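Sorting out the wire

I have been putting off the wire for months. Every time I finished a small project I pushed the offcuts back into whatever was nearest, and by November the nearest thing was a shoebox that no longer shut. This week I finally gave it an evening.

Most of it is hook-up wire from Fladix, bought in two lots. The first was a mixed pack that came with a breadboard and a bag of resistors. The second was a reel of red I ordered when I was building the greenhouse sensor, because I thought I would need far more than I did. The black came from an old lamp timer and some bits Jaruwan Onsri gave me when she moved out of the Trurcombe flat.

I started by pulling out anything with a bare end that had gone ragged. Stranded wire does this if you strip it, use it once and then shove it in a box. The strands splay out, and one of them always finds its way across to the next hole in the board. I lost a whole afternoon to that on the greenhouse project, looking for a fault in the code that wasn't in the code. Now I either trim the end and strip it again or twist it tight and tin it.

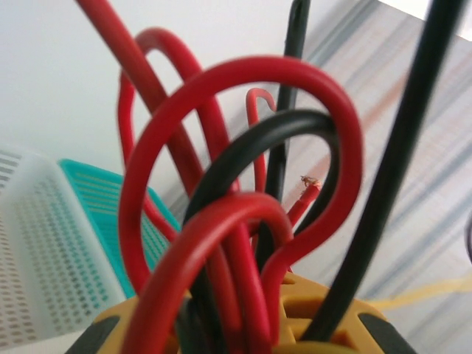 Buppha Sukprasert's view is that I should throw away any piece shorter than my hand and stop being sentimental about it. You will never use them, she wrote when I mentioned all this, and you will spend longer untangling them than they cost. Cut new, label the reel, done.

She has a point about cost. A reel is cheap and my evenings aren't endless. But short pieces are exactly what I want on a breadboard, where a long wire only flops about and gets caught on my sleeve. So I have settled on a rule of my own. Anything under 28 mm goes, and anything longer stays if the insulation is sound. Nicked insulation goes whatever the length.

Untangling is slow but not difficult. Find a loose end and follow it back, and don't pull. Pulling closes the loops up and makes the next one worse. I lift the top loop, feed the end through, and put it down again. If a piece has a kink I run it between finger and thumb a few times, which gets most of it out – not all, but enough.

The longer red was another matter. It was never cut up, just unwound from the reel a bit at a time and left, and it had turned into a nest. It needed something wider than a shoebox, with room to lift the loops apart. I tried a baking tray first and the wire slid straight off the side.

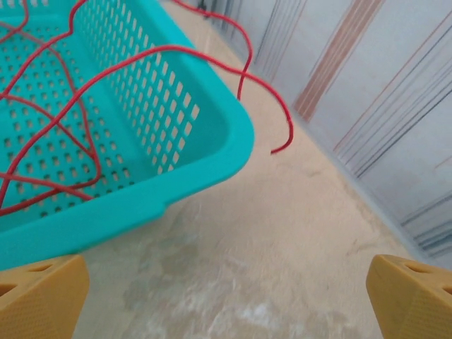 A basket is better because the wire stays more or less where you put it, and the little snips of insulation that fall through the holes can be swept up afterwards. I will wind the long stuff round a piece of card with a slot cut at each end, and write the length on it in pencil. The reel it came on cracked when I trod on it, or I would have used that.

The short pieces are going in three old jam jars: red, black, and everything else. I did consider a proper drawer unit. Yensuk do one I like, but it is 333 mm wide and my shelf isn't.

Still to do: the crocodile leads, which are in a carrier bag behind the door, and the mains plugs, which I would like to check one by one before any of them go back in a cupboard. I also need a new pair of strippers. Mine have started chewing the thinner wire, and I think that explains quite a few of the ragged ends.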